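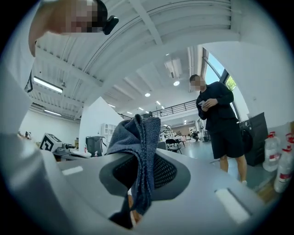

Leaf mould is far too slow for anyone who wants seedlings this spring, Iqra Mirani objected when she read our draft, and a grower with a bad back will buy a bag of something ready-made every time.

Figure 3. Dark blue knitted cloth with a ribbed weave.

She has a point, and we want to take it seriously before we get to the results, which we found exciting all the same. A wire bay filled with autumn leaves needs at least one full winter before it gives anything fine enough for a seed tray, and oak and plane leaves need longer. Our heap at the Ketura garden had been left for two winters. By then it was dark, crumbly and smelled like a forest floor after rain, and it went through a coarse sieve with very little left on top.

We raised 260 lettuce seedlings in all, split as evenly as the trays would let us between three mixes. The first was the bagged peat product sold as Breminum, used straight from the bag. The second was sieved leaf mould on its own. The third was leaf mould cut with sharp sand and a little sifted garden compost, following the recipe the Tejada allotment growers have passed around for years (theirs has more sand, but our sand was very fine and we were afraid of it setting hard). All trays sat on the same bench in the same unheated tunnel and were watered from below each morning. We moved them along the bench once a week so that no mix got the warm end for the whole trial.

Germination was close in all three. The peat mix came up first and looked the best for the early part of the trial, with even rows and good colour. Plain leaf mould was slower and patchy. Where it had been pressed down too firmly at sowing, the surface crusted and some seedlings came up bent, and this was our own doing. The blended mix lagged at first and then took off! By the time the first true leaves were fully open, its seedlings were stocky and short in the stem, and when we tipped them out, the roots held the plug together right down to the corners.

Drying out was the other big difference. On hot afternoons the peat trays shrank from the sides, and once that happened, water ran down the gap and out the bottom. The leaf mould trays stayed damp up to six hours longer after a morning watering. For a shared garden, where the person on the roster might not turn up until teatime, that matters more than a day or two of early growth - we would happily trade one for the other.

Feeding is where the homemade mixes need help. Leaf mould carries very little nitrogen, and the seedlings in the plain mix had begun to yellow at the lower leaves before planting out. The compost in the blend seems to have been enough to carry lettuce through, but we would not assume the same for tomatoes or cabbages, which stay in their pots longer and eat more. A weak liquid feed once the true leaves show would be our first thing to try.

We also had weeds, and plenty of them. Chickweed came up in both homemade mixes, most likely from the compost and from an uncovered heap. Pulling it took time and disturbed some of the smaller plants. Tekesach, a cos type we had hoped to compare with the butterheads, suffered the most from this and we have left it out of the comparison.

As for Mirani's objection, the wait is real but it only has to be served once. A garden that fills a new bay every autumn will have a finished one to dig into every spring after that, and the work in between is close to nothing: wet the leaves as they go in, cover them, walk away. We would love to see the trial repeated with a heap made of shredded leaves, which should break down faster, and with a sowing in the cool half of the year, when damp trays may turn from a blessing into a nuisance.

Berkay Aksoy
October

Related articles
Watering seed trays from below: notes from an unheated tunnel
Which street tree leaves rot down fastest?
Chickweed in homemade compost
Sharp sand or perlite in seedling mixes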